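April, late

Build 127 of Drutance went onto the test phones at 9:40. The stealth level still drops frames when the neighbor AI replans its path while the player is inside the stairwell. Profiled it twice on the older Android device. Pathfinding takes most of the spike, audio occlusion the rest. Moved the replan to a worker thread and capped it at 400 nodes per tick. The spike is gone, but he now pauses at doors for a moment before turning. Margit Kerekes likes the pause and wants it kept. I have left it in behind a flag.

The save file from the Povo chapter loads with the wrong inventory if the player quits during the cellar cutscene. Cause: the item table is written before the cutscene flag. Swapped the order, retested, fine on both platforms.

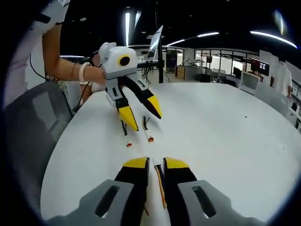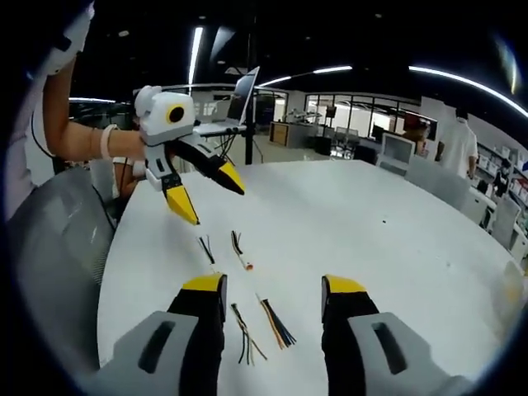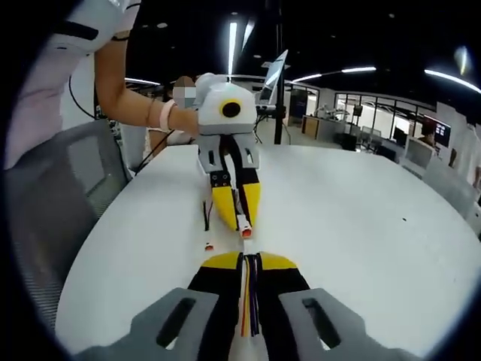
At the round white table, April

Kornél Lakatos sent the string count for the localization pass: 2,017 lines, of which 1,642 are translated. Most of the remainder is radio dialogue, and I would still like to cut some of it. The Appiah subplot has three radio calls that say the same thing.

Stetavmont wants the store text by the end of the month — short version first, long version later. Wrote the short one and disliked it.

Tomorrow: footstep volume on gravel, then the crash on resume. Phone left charging at the office again.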